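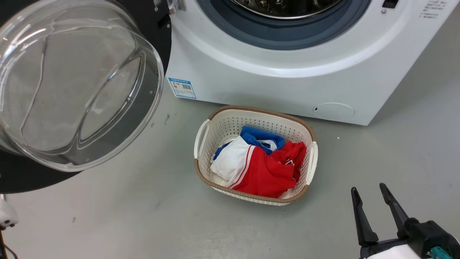 Door open, basket parked in front. This is how mine sits between loads now.

I used to shut the washer the second I'd pulled the clothes out, and then wonder why the towels smelled like a pond. My neighbor Dalva Honorato finally told me to leave the door open. All day if I can stand it, a couple of hours if I can't. The smell went away in two weeks and I've been a pest about it ever since!

The other half of it is the rubber gasket. Mine is dark, so you don't see the gunk until you peel back the fold and run a cloth around. Do the bottom part first, because that's where the water sits (also hair ties, one earring, and a very clean bus ticket). I use an old cotton rag with warm water and a drop of dish soap, then go around again with a dry one. The glass gets a wipe while I'm down there — lint loves the rim.

Don't forget the little round cover down low on the front. That's the filter on a lot of front loaders, and I ignored it for years. Put a shallow baking dish and a towel under it before you open anything. More water comes out than you think. I do mine in April and again in October, and if you have a dog I'd do it more often.

About baskets: get one with holes. I had a solid tub before and damp things went sour in it overnight. A low rectangular one with handles on the short ends goes right up against the machine, so socks fall into it and not on the floor. Mine gets rinsed in the shower whenever it starts looking dusty in the corners.

Thaís Lins wrote to ask if I put vinegar in every load. No, I don't. I run one hot empty cycle a month with the cleaner the manual asks for, and leave the door open after that one too.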